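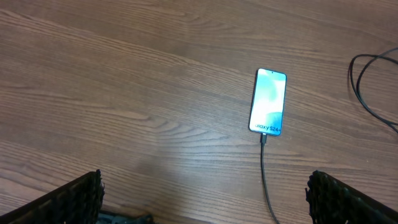
Anside Staff Forum > Equipment Loans > Packing and Returns
Subject: Cables and adapters for the loan phones
39 views

fevton_loans wrote:
The Fevton desk will return its loan phones to the Piltholm store in November. Before packing begins, we would like to agree on how the charging cables and wall adapters are to be prepared. The current guidance says only that each phone should be sent "with accessories," and each desk has read this in its own way. Last year our staff received a carton of 43 cables in a single knot. It took most of Monday to separate them.

We propose the following. Each phone is charged for 30 minutes, checked, and switched off. The cable is then unplugged at both ends, coiled, and placed in a paper envelope with its adapter. Comments are welcome from all desks.

piltholm_stores wrote:
Thank you for raising this. The store supports the use of envelopes. We do ask that desks refrain from tight coiling. Cables wound around the adapter arrive bent at the connector, and a number of them have had to be withdrawn from loan. A loose coil the width of a hand is sufficient.

May we also ask whether the work will be done at the loans counter or in the back room? The counter is narrow, and accessories set down there tend to leave with the next borrower.

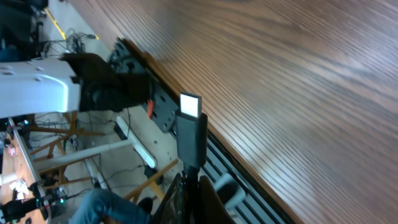
Elibariki Swai

The work will be done in the back room, on the long table. I have reserved it for the afternoon, and the counter will remain open to borrowers as usual.

On the matter of coiling, I agree with Piltholm. I would add that the cable should be allowed to fall into its own curve. A new cable straight from its packet will resist at first and should not be forced. Please do not use rubber bands, which leave a residue after a few months in storage. The Mota paper ties in the supply cabinet are suitable, and one tie per cable is enough.

As for cartons, desks may reuse the ones in which earlier deliveries arrived, provided that the base is sound and the corners have not softened.

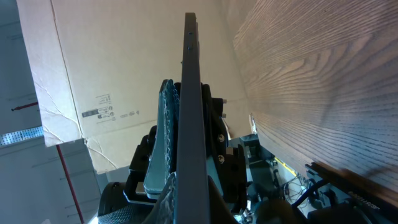 Old address labels should be covered or removed before a carton is sealed. The printed handling symbols may stay, and the carton should be kept the right way up in accordance with them. Phones go in first, face to face with a sheet of card between them, and the envelopes go on top. The packing list is to be placed inside the lid — please do not tape it to the outside, where it has twice been torn off in transit.

fevton_loans wrote:
This is clear, and we are grateful. One question remains. Should the cable stay plugged into the adapter? Two of our staff prefer to leave them joined, so that a missing part is noticed at once. The original proposal was to separate them, and I remain of that view.

Elibariki Swai wrote:
I would leave them joined. An adapter on its own is easily overlooked at the bottom of an envelope, and the next borrower will need both parts in any case. The coil can rest beside the adapter with a little slack where the two meet.
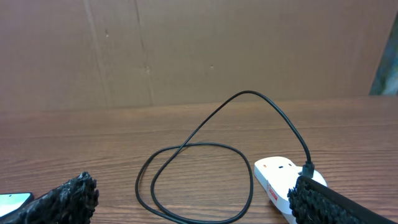
anside_reception wrote:
With respect, our desk cannot agree. When the parts travel joined, the weight of the adapter pulls on the connector every time the carton is moved. We separated ours last year and recorded no damaged ends. We also found it simpler to test the adapters together, in one batch. A line on the envelope reading "cable and adapter" would address the concern about missing parts.

piltholm_stores wrote:
The store has no fixed rule on this and will accept either method for the present return. We ask only that each desk use one method throughout and state it on the packing list. Mixed cartons take far longer to check in.

fevton_loans wrote:
Understood. Fevton will separate the parts and label each envelope accordingly. Could the store confirm whether spare cables, those not assigned to any phone, should be sent in the same carton?

piltholm_stores wrote:
Please send spares in a separate envelope marked "spare." They should not be added to the count on the packing list.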